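Why Do Football Teams Go Up and Down?
Promotion and relegation, explained for people who have just started shouting at the television

Imagine that at the end of the school year, the three worst spellers in your class had to go and sit with the year below, and the three best spellers in the year below came up and took their chairs. There would be letters from parents. In football this happens every season and grown-ups pay to watch.

Going down is called relegation. Going up is called promotion. Most football leagues in Europe work this way, and so do a good many others around the world.

What is a league, anyway?

A league is a group of teams who all play each other, usually twice: once at home and once at the other lot's ground, where the toilets are always worse. A win gets you three points. A draw gets you one. Losing gets you nothing, except a long coach ride and a manager who has stopped talking.

All the points go into a table with the best team at the top. Leagues are stacked up like bunk beds, and each bed is called a division. When the season ends, the teams at the bottom of one division swap places with the teams at the top of the one underneath.

Let's make one up

Say Palirham and Dirkmont are in the same division. Palirham have 56 points and are having a lovely time. Dirkmont have hardly any points and a goalkeeper who is frightened of corners. With one match left, Dirkmont can't catch the team above them even if they win. They are down already, but they still have to turn up and play, in the rain, in front of 856 people who knew this would happen.
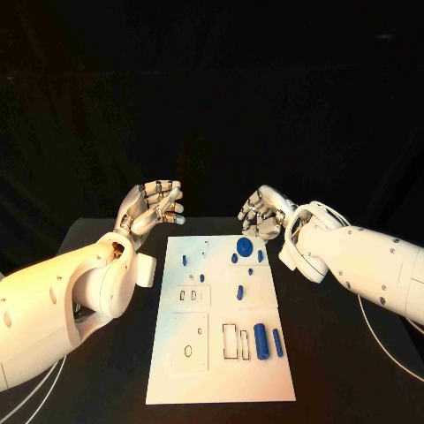
What if two teams have the same points?

Then we need a tie-breaker. In many leagues it is goal difference, and you only need taking away to work it out. Take the goals a team has let in away from the goals it has scored. Score 40 and let in 30, and your goal difference is plus 10. Score 30 and let in 40, and it is minus 10, and you should probably buy a defender.

This is why a team that is losing 4-0 will still try very hard to stop a fifth goal. One goal in September can send you down in spring.

Some leagues look first at what happened when the two teams played each other. Check the rules before you start an argument with your uncle.

What are play-offs?

Play-offs are extra matches for teams who finished near the top but not quite near enough. They fight it out for the last place in the division above. A team can be brilliant for months, have one bad afternoon and stay exactly where it was. Fans of other clubs find this very entertaining.

Does every sport do it?

No. In some big leagues, such as the main American football one, the same teams come back each year however badly they play. The worst team often gets early pick of the best new players, a bit like being given first go at the biscuits for coming last on sports day.

Is going down the end of the world?

It feels like it until the next season starts. Clubs that go down usually get less money, and their best players may leave. On the other hand, they might win a few matches, which makes a nice change.

Words to know

Division: one level of a league.
Clean sheet: a match in which you let in no goals. Nothing to do with laundry.
Yo-yo club: a team that keeps going up and down. Their supporters own a lot of travel sweets.
Mid-table: too good to go down, too bad to go up, and home in time for tea.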